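The Great Cup Cull

Our cup cupboard has been a problem for as long as we've had the unit, and in May I finally gave in and pulled the whole lot out. I'd been saying I would do it since before Christmas. Every time I opened the door something rolled, and one morning a lid came down and landed in my porridge, so that was that.

A few of you asked to see how it went, so I've put this page together with the cups grouped more or less the way I tackled them. It's mostly drinking things and the odd container. The plates behaved themselves and got left alone (for now!).

The rules, such as they were

I gave myself an hour - 60 minutes on the oven timer, phone face down in the other room. Anything chipped or cracked went in the bin wrapped in newspaper. Anything with a lid had to prove it had a lid. Anything I couldn't remember drinking out of since last winter went into a box for the op shop up in Stollness, which takes kitchen bits most mornings as long as they're clean.

I ran over the hour, of course. I got sentimental about a mug with a pelican on it and had to have a sit down.

Lids, the eternal lids

If you've got takeaway cups and travel cups in the same cupboard you'll know the trouble. The lids breed and the cups don't. I had a whole shopping bag of lids by the end, and hardly any of them fitted a thing I own. I sat on the floor and tried every one of them, which sounds mad but was very satisfying, like a jigsaw where you're allowed to throw out the pieces.

What I do now is store the lid on the cup. Yes, it takes up more height. Yes, you have to make sure everything is bone dry first or it gets that smell. But I can reach in half asleep and come out with something I can carry to the car.

The basket idea

I can't claim this one, I pinched it from a thread about pantry shelves. You put your everyday cups in an open basket, slide the basket out like a drawer, take what you want and slide it back. No more reaching over the front row and knocking the back row flying! Mesh suits me better than solid plastic, as I can see what's in there without pulling it out, and the crumbs (how do crumbs get in with the cups?) fall through where I can wipe them up.

I looked at the Clultex stackable tubs first and they're nice enough, but they were 300 mm deep and my shelf is a mean little thing. Measure your shelf, then measure it again with the door shut. I've been caught by the hinge before.
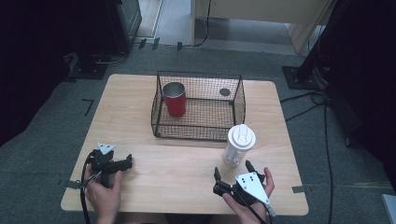

Rweyemamu wrote in to say that a basket only works if you're strict about how many go in it, and that at their place the limit is one cup each plus a spare, with everything else living up high for visitors. They reckon the minute you let a fifth or sixth cup in, you're back to stacking, and once you're stacking you may as well not have the basket at all.

I think that's fair, though I've been a bit softer on myself. I like a choice of a morning! My compromise is that tumblers can go in the basket and anything with a handle can't, as handles are what catch on each other and drag half the cupboard out with them. The mugs have gone on hooks under the shelf, which I should have done years ago.

Red tumblers and other favourites

I do love a red cup. It's the easiest colour to spot in a dark cupboard, and easy to find again when you've put it down somewhere and wandered off to hang out the washing. If you share a house, picking a colour each is a good trick too. You'll always know who left theirs on the back step.

With anything metal inside, a spoonful of bicarb and warm water left to sit while you do something else will shift most tea stains. I don't put mine through the dishwasher. Some people do and have no trouble, so go by whatever it says on the bottom.

Clear plastic cups

I've come around on these. I used to think of them as party things, but a clear cup with a lid is handy for iced coffee, for berries, for the end of a packet of sultanas, for buttons. You can see what's in it, that's the whole appeal. I kept the best of them and let go of any that had gone cloudy or had a split in the rim.

One word of warning: don't nest them when they're even a tiny bit damp. I had a pair stuck together so firmly that I ended up standing the bottom one in warm water and filling the top one with cold, and it still took a few goes and some language.

The box for the op shop

In the end the box was heavier than I'd expected, so I used the old luggage scale and it came to 366 grams over what I'd call a comfortable carry (I've got a dodgy wrist, so I'm careful). I split it into a second box and made two trips. Among the things that left home: the glass beer mugs, a set of eggcups that never once held an egg, and a Brakance thermos whose stopper had been missing since the caravan days. The thermos went to recycling, I should say, I wouldn't do that to the op shop.

The pelican mug stayed. It holds the toothbrushes now.

How it's holding up

Pretty well, with a few grumbles. The basket slides nicely on a bit of non-slip matting cut to size - don't put the matting under the whole shelf or it won't slide at all, just a strip at the back so it stops before it hits the wall. The hooks are good. The lids are still on their cups, mostly.

The top shelf I haven't touched. It's got the jug collection on it and I'm not ready to talk about the jug collection.

If you've done your own cup cupboard, send me a note through the contact page, especially if you've found a shallow basket that fits a narrow shelf. I'll add more to this page once I've been through the bottles and lunch boxes, probably when the weather's too wet for the garden.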